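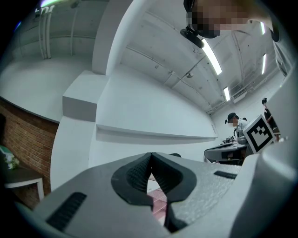

Do I need experience of setting up rooms to apply?
Most of our set-up assistants started with none, and everyone is shown the work during their first two weeks.

Set-up Assistant, part-time – Skisurero
Hours: 17 a week, mostly mornings
Reports to: Huguette Friesen

Skisurero lets rooms by the day for meetings, small exhibitions and workshops. Last year we took 1,138 bookings, and we need one more person to get the rooms ready between them.

The work
You will move tables and chairs, wipe down surfaces and ledges, sweep the floors and put out side tables and fresh flowers. You will change the water in the vases, check that the ceiling lights come on and report any that don't. After a booking you clear the room and put the furniture back to the plan kept in the office.

What we ask for
You should be able to lift a folding table with a colleague and be on your feet for most of a shift. You need to be punctual and able to follow a written room plan. Some evening work comes up in June – we give notice and pay it at the higher rate.

What we offer
Paid training, work shoes, a free lunch on full days and a travel pass after three months.

How to apply
Send a short letter and the names of two referees to Huguette Friesen at the Skisurero office, quoting reference 321. A CV is welcome but not required. Applications close on January 27, 2020.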